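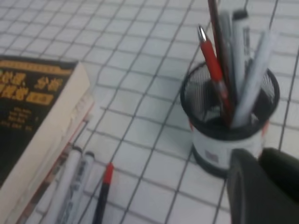 My train got into Varnitz a good half hour before the doors opened, and I spent that time in the bakery across from the station with a poppy seed roll and the leaflet for the Rornow open day folded out next to my coffee. I had been meaning to go since last year. We teach an evening class in practical electronics at a small community college, and for a couple of semesters now our students have been asking when they'll get to work with a real robot arm, and I have been saying "soon" in a voice that convinces them less every time. So when the invitation came in February I wrote back the same afternoon.

Rornow has the ground floor of the old Solberg building, a ten-minute walk from the station if you don't miss the turn by the canal (I missed it). You come in through what used to be the loading bay, hang up your coat, and get a paper badge and a very welcome second coffee. There were 14 of us in the morning group, mostly teachers and lab technicians, plus a couple who run a repair shop and wanted to know if any of this could sort screws. I never did find out what they were told, and I'd still like to know!

The thing on offer is called Sillard, and it took me a while to understand that it's a service more than a box. You rent a tabletop setup for a term: an arm with a gripper, a camera at the wrist and another one fixed over the table, a computer with everything already installed, and a printed course book. The people at Rornow set it up in your room, spend a day with whoever is going to teach with it, and then stay on the other end of the phone. When the term is over they pick it up again, or you keep it for another one. You can bring your own arm if you have one, and the price drops accordingly. I liked that nobody tried to sell us anything before lunch.

The first hour was a talk, with slides, in a room that was a bit too warm. I'll pass over most of it. The part I wrote down was about how the lessons are built, starting with students moving the arm by hand to get a feel for its joints, then guiding it through a small chore several times and recording each try, and only in the last third of the term handing the recordings over to the learning software. I have sat through plenty of courses that do it the other way around, with all the theory piled up at the front, and I think ours would lose half the room by week three.

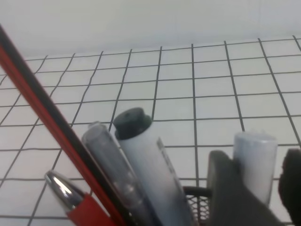 Desk tidying is the chore they have chosen for the middle of the course, and I wasn't impressed when I read that in the leaflet. It sounded like something you'd give to children on a rainy afternoon. Then we stood around the bench while one of the instructors talked us through it, and I came around completely. A mesh holder full of pens is a mean little problem. They lean every which way and cross over each other, one is see-through plastic, another has a chrome tip that throws the light straight back at you, and a person reaching in for the white marker with the black cap never gives any of it a thought. I could hear the teachers next to me starting to plan their lessons out loud, and I was doing the same. You can have a whole evening's discussion about where to put the fingers, and every student has the materials at home in a mug.

After that we were free to wander between the benches and ask whatever we liked. I asked a great many things, and I'd like to thank the instructor who answered them all, including the ones I asked twice.

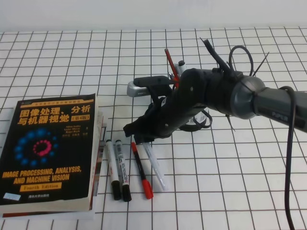

The PiPER arm over the grid cloth, with four pens and the textbook to its left.

I got a turn myself at the end of the morning. You guide the arm through the motion while the cameras record, and it is much more tiring than it looks, mostly because you hold your breath. My first recording was hopeless. I came down on the pen at a slant, nudged it away, chased it over a couple of squares and finally gave up, and the instructor told me kindly that they'd keep it, since the course has a whole lesson on going through recordings and deciding which ones to throw out. My second was better. The repair shop couple were both far better at it than I was, and I suppose they have the hands for it.

I asked about the cloth with the grid, thinking it must be some clever calibration sheet, and was told that they simply like it. Students use the squares to describe where they've put things, so that "two over from the book" means the same to everyone at the bench. It does ripple a bit and the lines go wavy. If we take the kit I might try taping ours down at the corners.

Lunch was soup and bread at long tables in the loading bay, and it was lovely. The conversation at my end was all about storage. Our classroom is shared with a sewing group and a choir, and everything has to be off the tables by nine at night. The Sillard setup comes clamped to its own board, and two people can lift it into a cupboard, but your cupboard has to be deep enough. Mine is 97 centimeters deep, as I established by calling home and having it measured, and I was told it should fit with the arm folded. Measure before you go, and save your family the trouble.

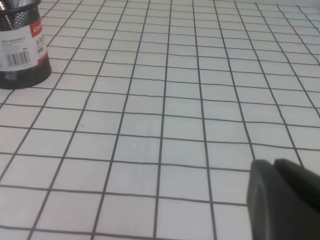
Wrist camera view, gripper empty, pen holder over to the left.

The afternoon was given over to the software, and here I have some grumbles. The program that shows you both camera views next to each other is clear and pleasant, and you can step through a recording and see just where your grip went wrong. The wrist view in particular is a joy to teach from, as you get the students looking at the table from where the gripper is. But the page where you name and sort the recordings is fiddly, with small buttons and a search box that only finds exact matches. I typed "pens" and got nothing, as the recordings were all filed under "pen." The instructor made a note of it. The course book is good, if a little thick, and I would have liked more drawings in the chapter on setting up the cameras.

On the practical side, a term is 19 weeks, which is longer than ours, and there's no shorter rental at the moment. I said we'd want one, and so did almost everybody from the evening schools. Insurance is included, and a new set of finger pads if yours wear down. Shipping isn't, so if you're far from Varnitz do ask for that figure early on. I've asked for a quote for the fall and for a loan copy of the course book, so that my colleague can read it over the summer before we commit to anything.

If you want to go yourself, the next open day is in the spring, you sign up through the Rornow office, and the morning group is the one to ask for, as that's when you get your time at the arm. Turn left at the canal, just after the footbridge. The bakery by the station closes at three, so buy your roll for the train home before you head over.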